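The Last Ferry to Linska

Chapter 1: The Map

Rigoberto Gallegos had wanted to see Linska ever since he was a boy, and now the ferry was really coming! He could hear its horn out past the Prirnholm light, long and low, and he laughed out loud on the dock.

"You packed the map?" asked Damián Cárdenas.

"Packed it? I've been drawing on it since September!" He had, too. Every cove had a note beside it, and the old path up to the bell tower (all 183 steps of it) was traced twice, so he'd never lose it in fog.

They climbed aboard with two bags, a loaf of bread and the best seats on the ship, right up front where the spray came over.
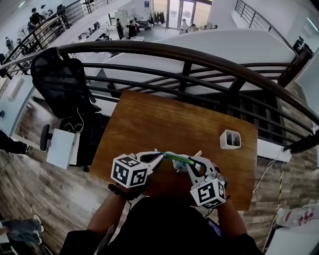 Chapter 2: The Bell

Linska rose out of the water just before sunset, green and gold and far bigger than he had dreamed. They ran for the tower, bags bouncing, bread forgotten on a bench.

"Slow down!" Damián yelled, running just as fast.

At the top hung the bell, cast in 1044 and still bright along the rim. Rigoberto put both hands on the rope. Down in the harbor the lamps were coming on, one after another.

"Go on," said Damián. "They're listening."

He pulled.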